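Which Gripper Tips Should We Use? My Project Report
Yanling Yuan, Ustville

So when I signed up for this project I figured the hard part would be the math. Nope, it was shirts!

My job was to compare two kinds of fingertip pads on our hand-held grippers, the Korlow pads and the Zestach pads, and say which ones the group should stick with for folding clothes. I started in March with plain dish towels on a table (boring, but you have to start somewhere) and did 48 folds with each. The towels were easy and the scores came out so close that I almost wrote the report right then.

Then Correa, my project partner, said to try it on a bed with real clothes, and everything got messier. On a table the pad can slide along the hard top and get under the edge of the cloth. On a bed the cloth sinks when you push, so you end up pinching the shirt and the blanket together. I did 24 shirt folds per pad this way and the Korlow pads grabbed the bedding way more often. The Zestach ones are a bit softer and I could feel the hem roll in between them.
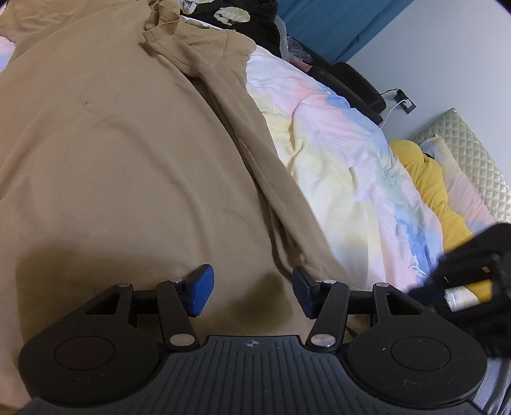

The other thing I learned is that hems are your friend. If I went for the thick stitched edge first, both pads did fine, and if I went for the middle of the shirt I mostly just made more wrinkles. I also got a lot better with practice, so my later folds aren't totally fair to compare with my early ones. I should have switched pads every few folds and I didn't, oops.

For now I'd pick Zestach for clothes and keep the Korlow set for towels. Next I want to try jeans!

Contact: Yanling Yuan | Back to top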